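The Man Who Won't Free Pour

Gunvor Moen owns four cocktail shakers and trusts none of them. What she trusts is the jigger, the small two-ended metal cup that most people have in a drawer somewhere, under the corn holders. She has 151 of them. I had been told 20, by her publisher, who was trying to make her sound normal.

The headline belongs to her late business partner, who never measured by eye in his life and had the phrase painted over the bar they ran together in Trorwood. Moen kept the sign when she sold the place. It hangs in her kitchen now, over the toaster.

We met there on a Friday at four in the afternoon, an hour she described as "too late for coffee and too early for me to be any fun." She is finishing a short book about measuring drinks. It was supposed to be a pamphlet.

"People hear 'a book about jiggers' and they get this look," she said. "The same look you have. You're wondering how long you have to stay."

I asked how it started. She said it started with an argument. A customer claimed his drink was weaker than the one he'd had the night before, and she told him it was the same drink, and then she went in the back and poured both of the bar's measures into a kitchen scale. They didn't agree with each other. Neither agreed with the number stamped on the side.

"I had been selling two different drinks under one name for six years. He was right! I never told him. He was very unpleasant about it."

After that she began buying them. Flea markets, estate sales, a hotel auction where she came for one jigger and had to take a crate of fish forks along with it. The forks are still in the hall. The jiggers live in shallow drawers meant for maps, sorted by capacity, then by shape, then by what she calls "general attitude."
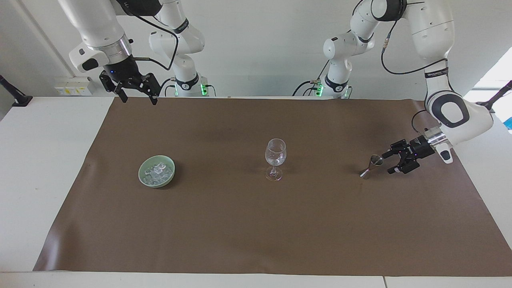 Her favorite shape is the plain double cone, one cup up and one cup down, joined at the narrow part. She likes that it looks the same in every country she has been thirsty in. She likes less that the two ends are so often sold with no indication of what they hold.

"You get a big side and a small side. Fine. Big compared to what? I have doubles where the big side is two ounces, and doubles where it's an ounce and a half, and if you set them on the counter next to each other you'd have to be me to care."

She does care, and she would like you to fill to the rim. This is the subject of chapter three, and of a good deal of our conversation. A wide cup is easy to pour into and easy to underfill, and a line's worth of missing liquid across a wide mouth adds up. A tall, narrow cup forgives you more. She filled one with water to show me, stopped where most people stop, then kept going until the surface bulged slightly above the metal.

"There. That's an ounce. What you had before was an ounce with a tax on it."

I tried it and poured water down my sleeve. She handed me a towel without breaking off her sentence, which was about a maker called Fagerlund whose older pieces she admires and whose newer ones she calls "egg cups."

The book has not gone smoothly. Her first editor, Lambros Mavromatis, asked her to add more recipes. She added one. Her second, Benedikt Aigner, asked whether the chapter on rims could be combined with the chapter on edges, and received by return mail a letter that he has since had framed. The manuscript stands at 1544 lines, because she writes in a ledger and numbers them. The first printing will be 800 copies.

"I think that's too many," she said. "Who are these people? I'd like to meet them, but separately."

I asked what someone should buy if they only want one. She looked pained by the word "one," then got up and opened a drawer. Stainless, she said, heavy enough that it doesn't tip when you set it down to reach for the bottle. Markings on the inside if you can find them. No handle, unless your hands shake, in which case get the handle and don't let anyone be smart about it. Before you use it for guests, fill each side with water, pour it onto a scale and write down what you get.

"On tape, on the bottom of the tray, wherever. Then you know. It can be wrong, I don't mind wrong. I have lovely ones that are wrong. But you have to know by how much."

At five she made us each a drink, measuring everything, including the water for the ice tray she refilled afterward. It was a very good drink. I asked what was in it and she told me the amounts first, in order, and then had to think for a moment about the ingredients.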